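Home / Studies / Open now / Pregnancy and nutrition

Call for participants: morning sickness and everyday eating in early pregnancy

Posted 2021-07-31

The Judus study is looking for people in the first part of pregnancy who feel sick and are willing to tell us what they eat. Still places left. Please read the whole page before you write in, it saves a lot of back and forth.

Who we want

Pregnant, 12 weeks or less on the day you sign up. Age 18 or over. Nausea on most days, with or without vomiting. Able to fill in a short diary in English on a phone or on paper. Living close enough to get to the Voresano clinic - two visits, no way around those I'm afraid.

First baby or fifth, doesn't matter. Twins are fine. Vegetarian, vegan, halal, kosher, gluten free, all fine, just say so on the form. If you had bad sickness in an earlier pregnancy we would very much like to hear from you.

Who can't take part this time

- anyone in the hospital for vomiting now, or in the past two weeks
- anyone with diabetes that was there before the pregnancy
- anyone with an eating disorder, now or in the past
- anyone already in another study that changes what you eat or take

Not sure? Write anyway, Wing-yan will go through it with you.

What you would be doing

Sign-up call first. Takes a while, have your due date handy and a list of anything you take, including vitamins, herbal teas and stuff from the drugstore. Then visit one: weight, blood pressure, one blood sample, a questionaire about sleep and appetite. You go home with the diary.
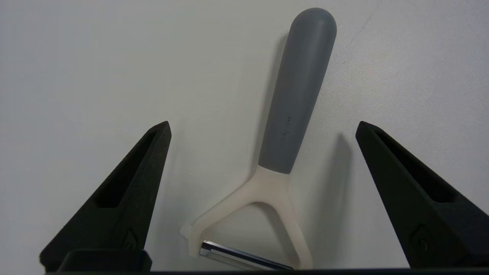 The diary is the main part. Every day you write down what you ate and drank, when you felt sick, how bad on our scale, and whether it stayed down. Plain words are good. "Half a bagel, gave up" is a perfectly good entry. No weighing food, no calories. If all you managed was crackers then put crackers. Missed days happen, leave them blank and carry on - please don't fill them in from memory later.

You keep the diary until the second visit, which we book with you at the first one. Same checks again, minus the long questionnaire. After that we send one short follow-up form in the mail, expected to go out in November for most people.

We don't put anybody on a diet. We don't give out pills. Whatever your own doctor or midwife has told you to take, you keep taking, and if they change it you just note the change. Same goes for anything you were told to stop.

What you get

$200 on a prepaid card, half after each visit. Parking or bus fare on top, bring the receipt. A copy of your blood results if you want one, you can also ask us to send it on to your doctor. Snacks and water at the clinic, plus a chair by a window that opens.

Partners and kids can come along. There is a play corner but no staff to watch children, so bring a second adult if your little one is a runner. 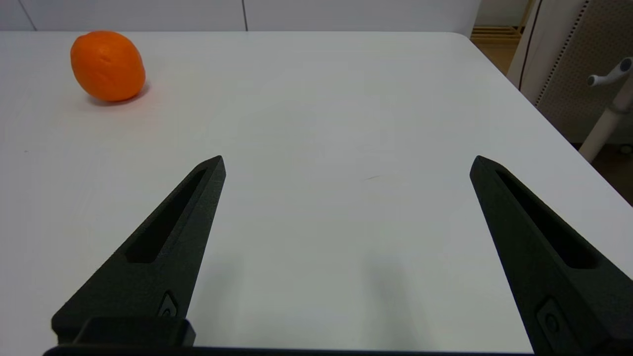

Risks and the small print

Blood draw can leave a bruise. Some people find that writing down every bad hour makes them think about it more - if that's you, stop. You can leave the study at any point, no reason needed, and you keep what you've been paid so far. Leaving makes no difference to your regular care.

Diaries are stored under a number, not your name. The list that links the two is kept seperately in a locked office and destroyed when the study closes. We do not share anything with employers or insurers.

The study is paid for by the Minja fund. The fund doesn't see individual diaries and has no say in who gets in.

Important: we are not a treatment service

Nobody on the study team can give medical advice by email. Call your own doctor, midwife or maternity unit right away if you can't keep fluids down for a day, if you are peeing very little or it's very dark, if you feel faint, have a fever, have belly pain, or see any blood. Don't wait for us to reply and don't wait for your visit. Same if you are worried about a medicine you took before you knew you were pregnant - ask a doctor or pharmacist, and don't stop a prescribed one on your own.

How to sign up

Use the form at the bottom of the Studies page, or ask at the Voresano front desk for the paper version. Put JUDUS at the top. Tell us:

Your name and a phone number that works
Best time to call (mornings are bad for lots of you, we know)
How many weeks you are, best guess is ok
Which days you can't do
Whether you need an interpreter for the call

Wing-yan Yu does the sign-up calls and the bookings. Boris Šindelář runs the study and will answer questions about how the data is used. Voicemail is fine for either, say your number twice please.

Places are filled in the order the calls are done, not the order forms come in, so pick up if you can. If we are full we'll ask whether you want to go on the waiting list.

Getting here

Voresano clinic, Burnesine building, side entrance. Elevator is on the left past the desk. The main lot fills up early, there's more space behind the building. If you need to lie down when you arrive, tell the desk and they will find you a room.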